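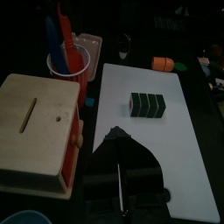

The sushi set is the one that gets asked about most, says the owner of Talel, a small toy shop in Dendham that has been selling play food for 12 years now. She keeps one out on the counter by the register, and on the afternoon I stopped in, two children had already been at it before I got my coat off.

"It's the roll they go for," she told me, pouring tea for us both. "Four slices, dark green, all in a row on a white board, and they want to pull it apart and line it up again. My own kids were just the same with a loaf of bread we had, years back, and I think half the crumbs in our house were pretend ones!"

She is particular about the board. For a long time she let families use whatever plate they had at home, but she has come around to a plain white cutting board with nothing printed on it. "The green shows up so nicely, and you can see that little bit of orangey red at the end of the roll. A pattern would just get in the way, to my mind."

We talked for a good while about Waltimo, the maker she used to order from, and about the winter she sold 372 sets and ran clean out of wrapping paper. Grandparents, she says, are her best customers, and some of them have never eaten sushi in their lives. One gentleman asked her which end you start from.

"I told him to ask his granddaughter," she said. "She was 9, and she had very firm opinions about it." The shop stays open until six through October.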